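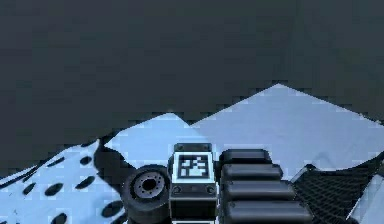
Does the policy still learn anything if we turn off texture randomization for the first part of training?

It learns faster early on and then stalls. With fixed textures, reward climbs well ahead of the January baseline, but the curve goes flat and stays flat once randomization comes back in.

May 18, 2020

Ran 3 seeds of the cloth task on Werau, 1,000 episodes each, wrist view only, 320 parallel environments. Same reward as before. Seed 2 crashed on a bad mesh load and I restarted it from scratch, so its wall-clock time is no use.

Ultan Ó Ceallaigh thinks the stall is the value function – it fits the fixed look and never recovers. I reset the value head at the switch on one seed and it got moving again, slowly. One seed is not enough to say.

To do: repeat the reset with 10 seeds, log value loss separately, move the checkpoints off Lamrani before the disk fills. Friction settings are unchanged, leave them alone for now.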